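Zubaida Sandhu has opinions about the word "just." She has banned it from every subject line at Dostell, where she runs email for a company that sells table linens and, in a good month, a great many of them.

"Just checking in. Just a reminder. Just for you," she says. "You sound like you're apologizing for having the customer's address. Which, fine, maybe you should be."

She took the job after two years at Tostau, an agency where she wrote campaigns for clients who wanted everything in capital letters. Dostell's list was bigger and much sleepier. Her first act was to delete a chunk of it.

"My boss at the time, Sieglinde Wegener, asked me to explain slowly why I was throwing away people we'd paid to get. I said they hadn't opened anything since the old logo. She said she hadn't either, and she worked there."

Wegener signed off in August. Sandhu then sent everyone left a plain-text note asking what they wanted to hear about. More than 700 people wrote back, and she read the replies herself over what she calls "a long stretch of soup."

What did they want?

"Stain removal. Overwhelmingly. I had a whole calendar of lifestyle content planned, with a piece on autumn moods, and these people wanted to know about red wine."
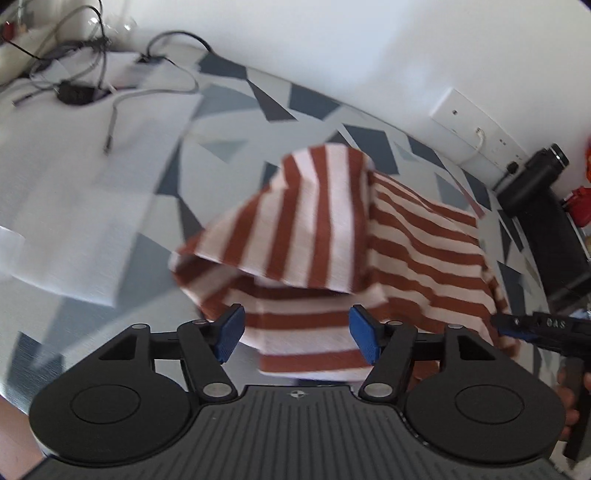
*Rust-orange and off-white stripes.*

So the newsletter became mostly about stains, with a product or two near the bottom. It goes out at 5 in the morning, a slot Sandhu picked by accident when she got the time zone wrong and then defended in a meeting as strategy.

She is less cheerful about testing. Dostell once ran 20 versions of a welcome email, at the urging of a consultant she declines to name. "The winner was the one with the typo in it. We had a serious conversation about whether to keep the typo."

Did they?

"I'm not going to answer that."

Her advice to people starting out is short on inspiration. Read your own emails on an old phone. Keep the unsubscribe link where a tired person can find it. Don't use the reader's first name more than once, "unless you're their mother."

As for what comes next, there is talk of text messages, which she's been fighting off since spring. Wegener is in favor. Sandhu has asked for a trial on staff only, starting with Wegener's own phone, at 5 in the morning.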